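Ticket: Label printer at Anstead drops every few hours, jobs stuck in queue
Opened by: Hortensia Cuervo
Assigned to: Veronika Sipos
Status: Monitoring

Reported Sunday. The shelf label printer at the Anstead store stops accepting jobs after roughly 20 minutes idle. Queue on the Virág server shows "sending" and never clears. Power cycling the printer brings it back until the next idle period. Brerkent store has the same model and firmware and is not affected.

Checked first: cable, switch port, DHCP lease. Lease is fine. Ping answers while the queue is stuck, so the network card is up. Port 9100 refuses connections.

Test job was the drinks aisle batch, Red Bull 红牛 bottle first, 300 labels at 600 dpi. Printed clean from a cold start. Second batch sent after lunch hung on label one.

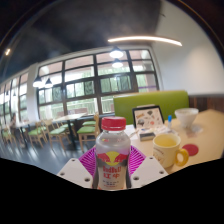
Page last changed: Sunday, 4:15 PM — V. Sipos

Compared settings between the two stores. Anstead has the sleep timer on and "close idle sockets" set to yes. Brerkent has both off. The Nimholm driver holds one socket open and does not retry when the printer closes it.

Changed at Anstead: sleep timer off, idle sockets set to no, spooler timeout raised to 4000 ms. Restarted the spooler and cleared the old jobs by hand — the purge button in Virág leaves the lock file behind, delete it from the spool folder.

Hortensia: two batches since the change, no hang. Will leave it overnight and send one before opening.

To do: add both settings to the store setup sheet. Ask Nimholm about the missing retry.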